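4.3 The strip beside the sink

I came to this study wanting to write about drying racks, and I'd even drafted the literature bit on them. Then I read the washing-up diaries properly (10 households, all in the Endthorpe flats, all with kitchens you could cross in two steps) and hardly anyone wrote about the rack. What they wrote about, over and over, was the bit of worktop right next to the sink. One person called it the landing strip, so that's what I've called it too, and the name has stuck so firmly that I can't think of it as anything else now.

A quick reminder of how the diaries worked. People noted where a bowl or plate went each time it changed place between the table and the cupboard, in whatever words they liked. That gave me more than 700 entries by the end of May. I coded them at my own kitchen table with a pot of tea and a lot of crossing out, and then did the lot again when I decided that "by the sink" and "on the side" had to be separate things. They do, by the way! "On the side" might be anywhere at all, and "by the sink" nearly always means within reach of the taps.

So a bowl has, for my purposes, three possible places before it's put away: in the basin, on the strip, or somewhere further off. Orange tableware like the bowl in Figure 6 is handy for this sort of thing, as you can spot it against steel or a pale worktop from the doorway.

Figure 6. Orange bowl in a stainless steel basin. 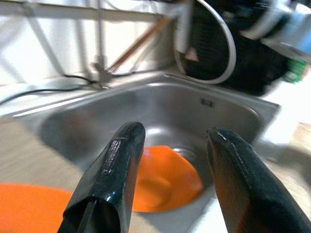

Photo: Els Mertens

The basin turned out to be the place people felt worst about. I hadn't asked about feelings at all, but the diaries are full of little apologies, "left in sink, sorry" and so on, as though I were going to come round and check. Yet a bowl in the basin is often the most sensible arrangement going. It takes up no worktop, it can have a bit of water run into it, and it can't be knocked off anything. In 200 entries the bowl went straight from the table to the basin with no stop in between, and most of those were written in the morning, when people were trying to get out of the door.

Where the basin lets you down is when somebody wants the tap. Fill a kettle or rinse some rice with crockery in the way and you'll lift it out, and then it has to go somewhere, and we're back to the strip. I counted these as backward moves (basin to worktop, still unwashed), and they annoyed people more than the washing-up itself did. One household in the Grosau block, with a single basin and no draining board, had given up on the basin altogether and kept a rule that it stayed clear until the evening.

Then there's the question of what else is living on the worktop. I'd assumed food, mostly. But look at how often cables come into it: chargers, extension leads, a power strip with everything in the kitchen hanging off it. In a small corner they end up sharing the same white surface as the bowls, and people arrange the washing-up around them. My coding sheet had no line for plugs when I began. It has four now.
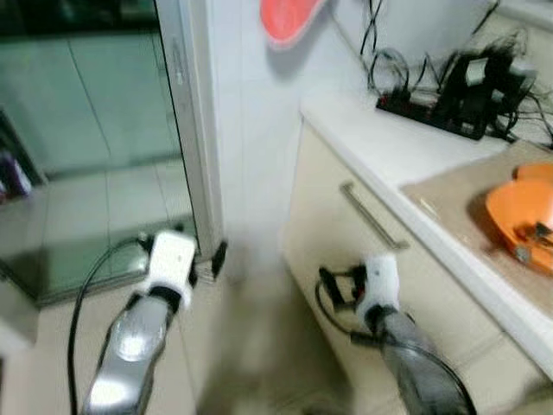 Amber Schouten, reading a draft of this section, thought I was blaming the clutter for something the builders did. Put the sockets where the kettle wants to be, she said, and half of your strip comes back without anyone tidying a thing. She'd also like it noted that a strip is only any use if it's on the same side as your drying hand, and I hadn't recorded handedness.

Fair enough on both counts, and I do wish I'd asked about hands. On the sockets I half agree. The older Bokance kitchens in the sample have theirs in a sensible spot and the diaries from those flats still grumble about leads, so I don't think moving the plugs would sort everything. It would help, though.

The other thing that marks out a strip is something laid on it. A tea towel folded in half does it, or a tray, or a woven placemat taken off the table and pushed up until it meets the rim of the sink, with a plate sitting on it.
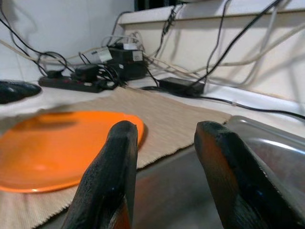

Once there's a mat down, people treat that patch as spoken for. They'll stack plates on it quite happily and they won't leave post or keys there. Vermeulen, our pilot flat, is where I first caught on to this, when the mat went off to be washed and the shopping took over the worktop within a day. In the main set, 200 entries mention a cloth or mat of some kind, and in those the next move is nearly always a forward one, to the rack or the cupboard. I can't say the mat causes it. It may just be that the sort of person who puts a mat down is the sort of person who puts plates away, and the diaries can't separate the two. I come back to this in 4.4, along with the households that used the hob.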